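Nukport open afternoon: plates, tape and a very patient robot arm

Posted Jun 5, 2018

I have wanted to see the inside of Nukport for ages. I've walked past the building often enough, and all you get from the street is a loading door and a bike rack. So when the Fulolgate makers' list sent round a note saying they were opening up for an afternoon, with 18 places, I replied so fast that I forgot to put my name on it.

We got 15 people in the end. A good mix: some students, a couple from the joinery next door, a retired signwriter who asked better questions than I did. Coffee in the front room, then a short talk by Cosimo Villa, who runs the teaching side of the place. By "teaching" he means teaching the machines. Nukport doesn't write out a list of movements for the arm to follow. They show it a job over and over, record every go, and feed the recordings to a learning program they call Fluvent. The more varied the goes, the better Fluvent copes with a table it hasn't met before.

He told us the plates job stood at 3388 recorded goes that morning. I wrote that number on my hand! I had pictured somebody doing the same perfect pick thousands of times, and Cosimo was quite firm that this would be useless. A clean, identical set teaches the program one table on one day. What he wants is the plate a bit to the left, the plate on a line, the plate next to another plate, the plate picked by somebody who is getting tired. A clumsy go gets kept as long as the job was done. One that fails gets kept too, in a separate pile with a note on it.

Then through to the room they call Sala, where the work goes on. It's warm in there and quieter than I expected, mostly fans. The tables are covered in brown paper and marked out in blue tape, and the tape is what I'd like to talk about, because I got a bit obsessed with it. The squares are for the people. Before each go, whoever is running the table gets a card telling them which square each thing goes in, so that they don't slip into putting the plate in the same comfortable spot every time (everyone does, apparently, and they don't notice). Inside the square they can put it down any way they like. It's laid by hand and it's a bit wonky, and Cosimo likes it wonky. He'd hate for the program to start relying on the lines.
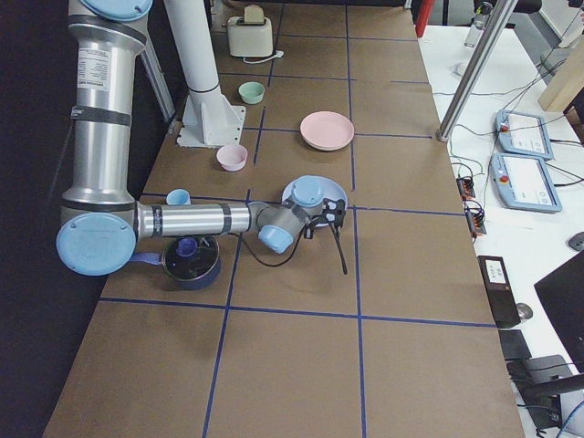
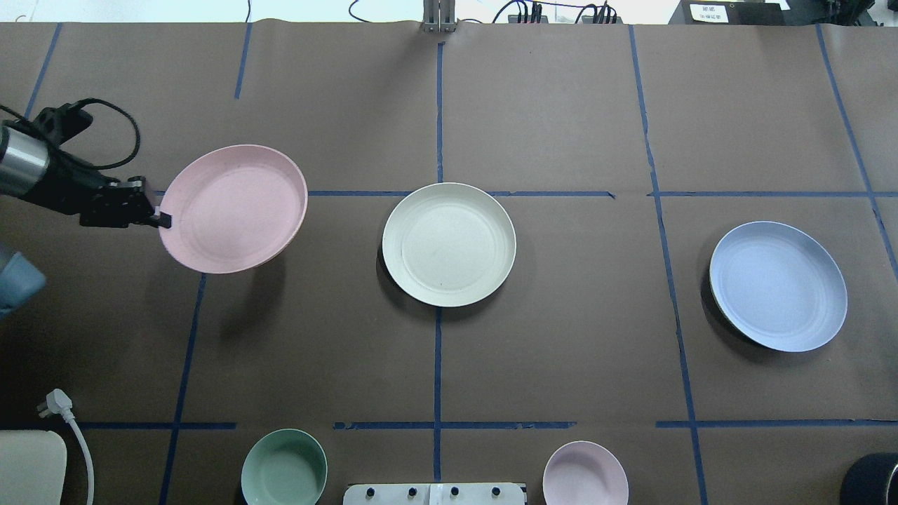
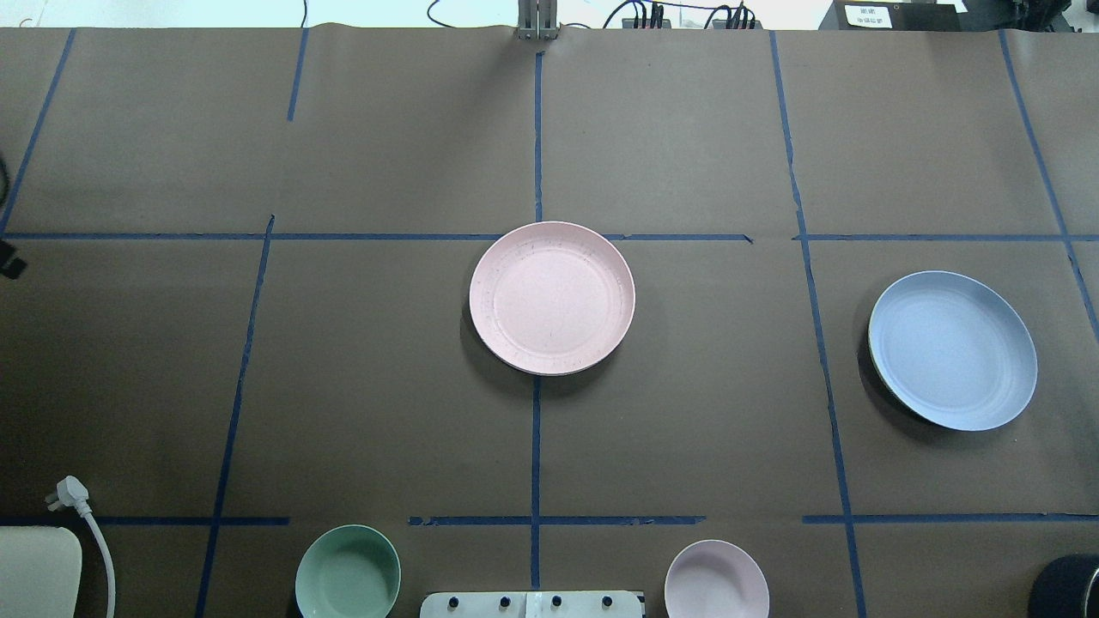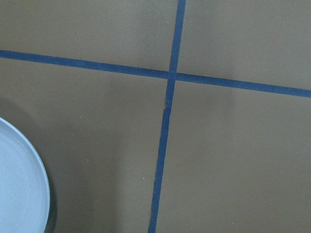 The plates job in Sala. Second picture: the gripper with the pink plate by its rim.

Plates are harder than they look. I'd have guessed a cup would be the tricky one, but a flat plate on a flat table gives two fingers very little to get hold of. They go for the rim, and from the side where there's room to get in. Too low and you push into the paper, too high and you close on nothing. The colours are a help to the people as much as anything, as it's much easier to say "pink one next" than "the one at the back".

My favourite part was seeing how many views they keep. There's one from beside the table that takes in most of the arm, one from up at head height looking down, and one right on the wrist. The wrist view is odd on its own. For a good part of each go it's mostly paper and tape with a bit of plate in the corner, and you wonder what anyone could learn from that. Then Cosimo put the views next to each other on a screen and it made sense: the high view tells you which plate and where, and the wrist view earns its keep in the last few centimetres.

The signwriter asked how they know when they've got enough. They don't, really. They train on what they have, try it on 100 fresh layouts, look at where it goes wrong and then go back and record more of those. At the moment it's plates close to other things that need more goes, so that's what the cards are full of this June.

Someone else asked if the running of the table gets boring. One of the operators said yes, after lunch, and that they swap every hour.

A few practical bits if they do it again. The stairs are steep and there's no lift, so ring ahead if that matters to you. Wear something cool. Photos are fine in Sala but not in the workshop behind it. Bring questions, they were very generous with their time and we overran badly. I've asked to go back in the autumn when they start on bowls.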